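Gileneck Toy Library Changes Sorting Procedure for Returned Items

March 29, 2026

The Gileneck Toy Library has introduced a new sorting procedure for small toys and play-kitchen items returned by borrowers. The procedure applies to all loose pieces, including foam blocks, squeeze toys, cups and metal bowls, and replaces the single return bin used at the Flolgate Street counter.

The library holds 3,542 catalogued items. Of these, 1,676 are small loose pieces lent in mixed sets, most of them to families with children under five. Under the old system the pieces were checked against a printed card at the counter while the borrower waited. Incomplete sets were often found only when the next family opened the bag.

Returned sets are now emptied onto a padded table and laid out by material. Foam goes to the back, followed by rubber and soft plastic, with steel bowls at the front edge where they can be lifted out for washing. Paper items are checked for dents and replaced if the rim has lost its shape. A patterned cloth is spread over the padding and changed at the end of each session.

"The padding matters more than people expect," said Domnica Husar, who manages the collection. "A steel bowl on a bare tabletop makes a lot of noise, and it rolls. On the mat it stays where you put it."

Husar said the cloth was chosen from stock donated by a household linen store in Pudport. Plain white was tested first but showed marks after a single session. The current cloths have a leaf and berry print and are washed with the soft toys.
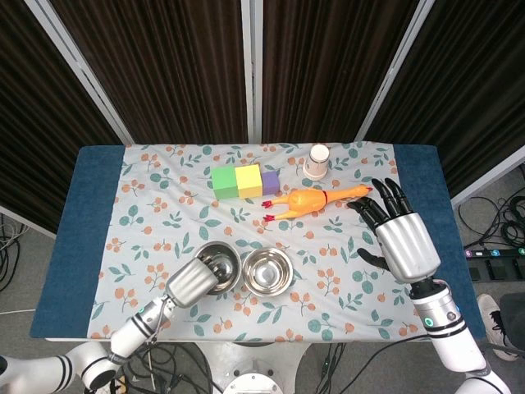 Foam blocks receive a separate inspection. Each one is pressed on all six faces and checked for bite marks, splits and crumbling corners. Blocks that fail are withdrawn, and the set is held until a block of the same color is available. The library keeps 100 spare blocks for this purpose.

Rubber toys are squeezed under water to test for trapped liquid. Any toy that releases cloudy water is discarded — it is not cleaned and returned to the shelf.

Set cards have also been reprinted in English and Moldovan, with a line drawing beside each entry. A total of 600 cards were produced in the first run. The remaining cards are due in June.

Borrowers do not need to sort items before bringing them back. Bags should be closed and the set number left visible on the outside.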